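Zwischenbericht Linkverzeichnis Stivel
Stand: 2023-02-23

1. Datenbestand
Der Altbestand von 2000 Einträgen wurde aus Prana übernommen. Dubletten sind bereinigt, Umzugs- und Meldeadressen neu verschlagwortet.

2. Linkprüfung
Der Prüflauf startet alle 5 Tage. Weiterleitungen werden protokolliert, tote Verweise nach 2 Fehlversuchen gesperrt. Offen sind 100 Einträge aus der Rubrik Nahverkehr – die Fahrplanseiten liefern wechselnde Adressen.

3. Rubrik Märkte und Lebensmittel
Seit Januar online, Kurztexte liegen vor.
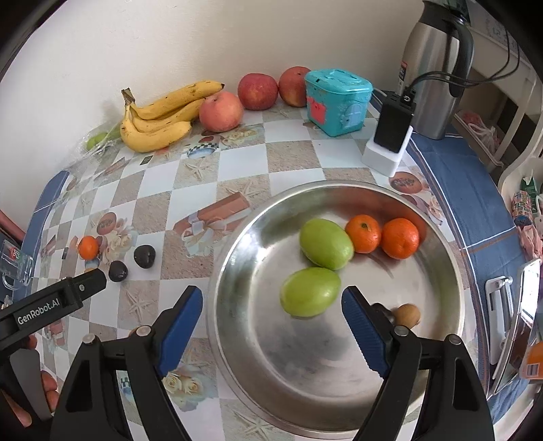 4. Nächste Schritte
Umzug auf den Server Noren, danach Abnahme der Suchfunktion.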